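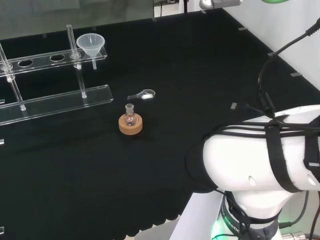
Round-bottom flask in a cork ring, white powder in the scoop.

Our tap water in Setmont comes out at a hardness that leaves a crust on anything it dries on. I have been descaling the same kettle since we moved to the house on the Barkum side of town, and in July I started keeping a log. These are the notes so far.

The scale is mostly calcium carbonate. Any mild acid dissolves it and gives off carbon dioxide, so the choice of acid comes down to smell, cost and what it does to the metal. Vinegar works but the kitchen smells of it until evening. Citric acid has no smell and stores dry. I buy the powder from Clindenetti, who sell it in plain bags with a batch number on the label. Mine was 3410.

My dose is 29 grams per liter of cold water. I bring it to 60 degrees, switch off, and leave it for 4 hours. I used to boil it, which was a mistake. Citric acid and calcium form calcium citrate, and that gets less soluble as the water gets hotter. Boiling left a white film on the element that was harder to shift than the original scale. A second soak in fresh solution cleared most of it.
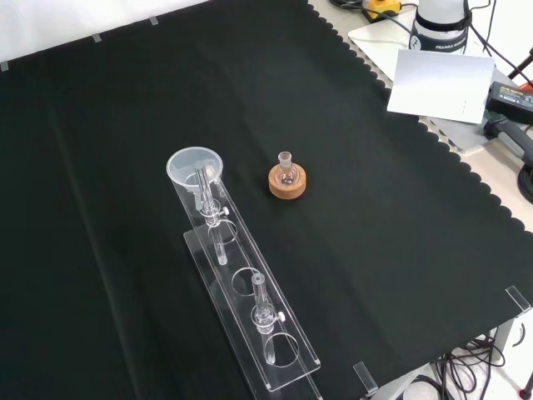 Clear stand with a funnel at the top and a column below it.

Weighing matters more than I expected. A heaped tablespoon from a new bag and one from a bag that has caked in the cupboard differ by several grams. I now use the Ccori pocket scale, tared with a paper cup on it, and break up lumps with a fork before weighing.

The shower head is a separate problem. It will not come off without a strap wrench, so I tie a freezer bag of solution over it and leave it overnight. The rubber nozzles come clean. The chrome collar has some pitting, and I keep the liquid below it.

Rinse twice, boil one full kettle of plain water and throw it out. If the next cup of tea tastes sharp, do it again.

Still open: whether a filter jug slows the buildup enough to pay for its cartridges. I have one running on the coffee side of the counter and the kettle on straight tap water. Next entry when the first cartridge is finished.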